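Inspection 2019-06-25, Kikar shared workroom, carried out by Chantelle Zwane. Next one due in July.

## Floor and doors

- [x] Both exits clear
- [x] Mats flat, no curled corners
- [ ] Door closer on the corridor side — slams. Reported under job 1329, still open.

## Electrical

- [x] Test tags in date
- [x] No double adaptors
- [ ] Power board under the window is sitting on the floor. Needs to be screwed to the wall, 2 screws missing from the bracket.

## First aid and fire

- [x] Extinguisher gauge in the green
- [ ] First aid cabinet: burn gel expired. Dumisani Molefe to reorder from Drusar.
- [x] Emergency numbers posted by the door

## Butcher-block table

- [x] Top smooth to the hand, no splinters along the strips
- [x] Rails tight, no sharp ends
- [x] Diagonal brace checked at both ends
- [ ] Small items off the top when the table is not in use. Markers are fine in the white pot with the feet, towards the left rail. The little cup with the white rim was left out on the open wood and should live on the shelf.

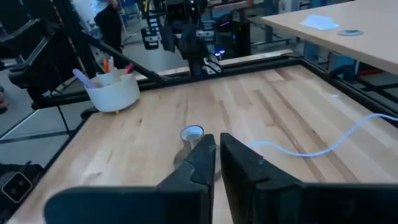
Nomvula Oosthuizen asked whether the pot could go on the shelf as well, as it gets knocked when people lean across for a pen. Agreed to try that until the next check.

- [ ] Oil the top. Last done over 11 months ago. Use the tin from locker 236 and leave the rags flat outside to dry — never balled up in the bin.

## Sign-off

Two items carried over from last time (door closer, power board). Copy to Lindiwe Radebe.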